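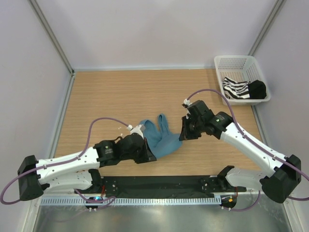 The laundry-folding trial at Fulenmont is back up and running this week, and I know plenty of you have been asking after it, so thank you for your patience and for all the kind messages. For anyone who missed the first notice, the left arm stopped dead halfway through a fold in July and then, when it was restarted, gave a hard sideways jerk that took it straight into the side panel. Nobody was hurt, I'm very glad to say, and the panel came off worse than the arm did. The trouble was traced to the cable that arches up from the wrist and runs back along the white link and over the elbow before making a loop – it had been clipped a little too tightly, and every time the arm stretched for the far side of the table the plug was being tugged in its socket.

Liam Foley, who was on shift that afternoon, pressed the stop button within a moment or two and kept everyone well back until the power was off at the wall, exactly as he should have done. What worried us more than the bump itself was the restart. The arm had lost track of where its wrist was while the signal was out, and the software let it carry on regardless instead of asking for a fresh start from the rest position. "A loose plug is a nuisance and we can live with nuisances," Smaranda Husar told me when I called in. "An arm that moves before it knows where it is, that's a different matter, and I wasn't going to let anybody near it until we'd sorted that out."

Sorting it out took rather longer than we hoped. Dénes Szénási went back through 3,915 recorded folds, bless him, and found 44 in which the wrist signal had dropped out very briefly without anyone noticing, all of them on the left side. Both arms have now been given more slack in their cables and new clips from Hegedűs, and after any lost signal the pair of them will stay put until somebody has checked them over and sent them back to rest by hand. Speed has been turned down too, for the time being, and the pile of towels and T-shirts waiting to be done is going down a good deal more slowly than it was in the spring!

The arms then ran for 48 hours with no further dropouts before Róisín Hennessy signed them off. She has asked that visitors keep behind the yellow line for now, even when the arms look as if they are resting, and that anyone who hears a clicking noise from either one tells whoever is on shift straight away – please don't feel silly about mentioning it.

Updated 9/17/24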